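Garnstead Pattern Terms

A word list and record set for describing repeat ornament on household pottery and printed cloth. Current release covers 1,702 records. Maintained by Haoran Li and Puspita Ngui.

Contents

terms.csv holds the controlled vocabulary, one term per row.
records.csv holds the pattern records, one object per row.
links.csv joins records to terms. A record may have any number of terms.
notes/ holds cataloging notes in plain text, named by record ID.

All files are UTF-8 with Unix line endings. Fields are comma separated and quoted only where needed. Empty fields mean "not recorded." They do not mean "none."

Background

The vocabulary began as a card index kept at the Tjoa print workshop, where cloth samples were filed by motif. Ratih Chin typed up the cards and merged duplicate headings. Pottery was added later from the Givomwood collection, and several cloth terms had to be widened to fit. "Border," for example, used to mean a woven or printed edge and now also takes in painted bands and colored rims.

Of the current records, 886 are pottery. The remainder are cloth. Paper goods and wall tile are out of scope.

Fields in records.csv

record_id: a letter (P for pottery, C for cloth) followed by a number. IDs are never reused.
object_type: cup, bowl, plate, jar, length, scarf, panel, or other.
ground: the background color, using the short color list in terms.csv.
main_color: the color covering the most area after the ground.
layout: scattered, banded, all-over, or centered.
source: garnstead, tjoa, or givomwood.
cataloger: initials.
checked: 1 if a second person has reviewed the record, otherwise 0.

Color names are assigned by eye under daylight lamps. They should not be used as measurements. Where a ground falls between two names, catalogers enter the lighter one.

Motif terms

Motifs are split into 7 top-level groups: spiral, leaf, flower, animal, grid, dot, and figure. Each group has narrower terms beneath it. A record takes the narrowest term that fits, and the parent is implied, so do not enter both.

Spirals cause the most disagreement between catalogers. A plain spiral has a center and a line and nothing attached. A fringed spiral carries strokes along its outer side. Where those strokes are leaf-shaped, use "leafed spiral" and do not add a separate leaf term unless leaves also appear on stems elsewhere in the pattern. The cup below takes "leafed spiral," with main_color orange and border yellow.
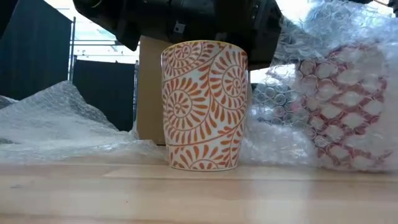

Cataloging rules

1. Describe the pattern before looking at the source label.
2. Enter the layout first, then motifs from largest to smallest.
3. On curved objects, judge motif size at the widest part of the body. Motifs near a rim or foot look narrower than they are.
4. Handles, lids, and feet are ignored unless they carry their own ornament.
5. If a motif is worn past recognition, enter "unclear" and write a note.

Checking

Ajith Devadiga reviewed a sample of 30 records from each source against the objects. Most corrections were to layout, where "scattered" and "all-over" had been used interchangeably in the older Tjoa entries. Those entries have been changed in bulk, but only the sampled ones are marked as checked.

Known problems

Cloth records from Tjoa lack a ground value where the sample was dyed on both sides.
"Vine" and "scroll" overlap. They will be merged when the Givomwood notes have been read through.
The animal group is thin. Birds and fish have narrower terms; everything else goes to "animal, other."
Some notes refer to a Gonel number. This is a shelf location from the old storeroom and has no meaning in the current files.

Changes

The January release added the border term for rims, removed the unused term "whorl" and fixed a fault in links.csv that had repeated rows for scarves. Record IDs were not affected.

Contact

Send corrections to Retno Tarigan with the record ID in the subject line. For new terms, include at least two records that need the term and the nearest existing one.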